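Nukham Opens Free Well Water Testing to Every Household in the Nellia Valley

August 8, 2026 — Families in the Nellia Valley who drink from private wells can now have their water checked at no cost, thanks to a new program from Nukham, the valley's home water lab.

A trial run in July drew 212 households, more than double the 100 the lab had planned for. "People were lining up before we unlocked the door," said Elaine Rocha, program director. "We loved it!" 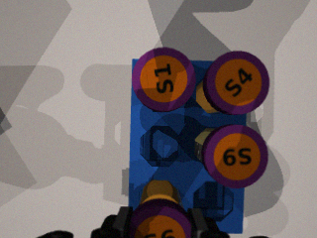 Residents can pick up a kit at the Frota branch library or the Prultent feed store, fill it from the kitchen tap and return it within 2 days. Each sample is tested for nitrate, lead and bacteria, and results arrive by mail in 14 days. Keeping everybody's water straight comes down to plain labeling — a short code such as S1, printed in black on an orange cap, is easy to read from above when containers sit in a rack.

"A lot of these wells were dug by somebody's grandfather and haven't been checked in years," said Thirumalai Subramaniam, who leads the lab. "We're so happy to get to them."

Kits are limited to one per household. Renters are welcome and do not need their landlord's permission.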